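Ticket 2954: Loyalty points not carrying over after import
Product: Jendura (counter and bookings software)
Site: Faden Laundry & Mending
Status: Resolved
Priority: Normal

Original report, 8:40 am

Hi team! First up, we are loving the new version, the pickup screen is so much quicker than the old one. One snag though. We brought our customer list across from Jidosau last night and the import said it finished with no errors, but a heap of our regulars have come up with zero points this morning. The names, phone numbers and addresses are all there. It's only the points. The export file had 1,753 customers in it and Jendura shows 1,753, so nobody has gone missing, which is a relief!

Support reply, 9:15 am

Thanks for the clear write-up, and great to hear the pickup screen is doing its job! Could you please try these and let us know:

1. Open Customers, then Filters, and set Points to "equals 0". Tell us the total.
2. Pick one customer who should have points and open the History tab. Is there a line called Opening Balance?
3. Send us the export file as it came out of Jidosau, before anyone opened it in a spreadsheet.

Please don't run the import a second time yet.

Site update, 10:05 am

Done all three. The filter gives 509 customers at zero. A few of those would be genuine (we only started the points program last September) but nowhere near that many. No Opening Balance line on the ones I checked. On the customers that did work, the line is there and the number is spot on. File is attached.

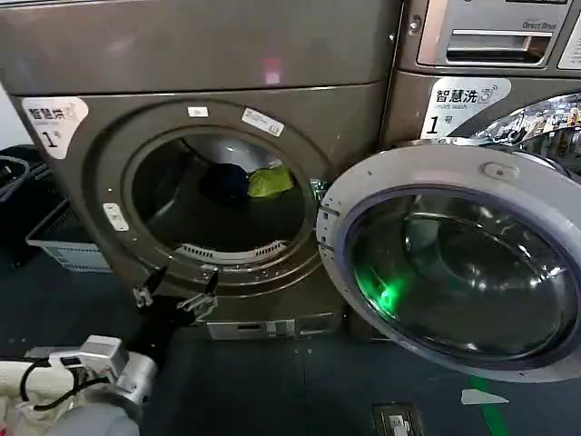

Something I noticed while comparing the good ones with the bad ones: every customer with missing points seems to have a second tag on their profile, and the good ones have one tag or none. We use tags for everything, from "starch" to "ring first" to which dryer they like. Our machine names are in there too, exactly as they're written on the front labels, so plenty of people are tagged 智慧烘 1号. I wondered if the Chinese characters were the culprit, but I found a customer with that as their only tag and her points came over perfectly. So I think it's the number of tags and nothing to do with the language. Happy to test anything you like, I'm enjoying the detective work!

Support reply, 11:30 am

You've cracked it, brilliant spotting! Jidosau separates tags with a comma but doesn't put quote marks around them. When a customer has two tags, everything after the first one slides across a column. The second tag lands in the points column, Jendura sees words where it wants a number, and it quietly saves a zero. It should have shown you a warning, and we've logged that as a separate bug.

The fix:

1. Go to Settings, Import, Advanced.
2. Change Tag Handling from Automatic to Tymoshchuk layout. (It's named after the older program that wrote its files the same way. We know it's not obvious.)
3. Tick Update existing customers only.
4. Untick everything under Fields except Points and Tags.
5. Run the original file again.

Points earned at the counter this morning will be added on top of the opening balance.

Site update, 12:10 pm

Ran it and it took under a minute. The zero filter now shows 70, and I went through the list against the old system over lunch. They're all people who really do have no points. Second tags are back too, which I hadn't even realised we'd lost! Opening Balance lines are showing on everyone else I checked.

One small request while I'm here: could the import preview colour a row when a column doesn't match? I would have seen it straight away.

Support reply, 12:25 pm

Love that idea, and it's gone on the request list with this ticket linked to it. Marking as resolved. Reply within two weeks if you need it reopened.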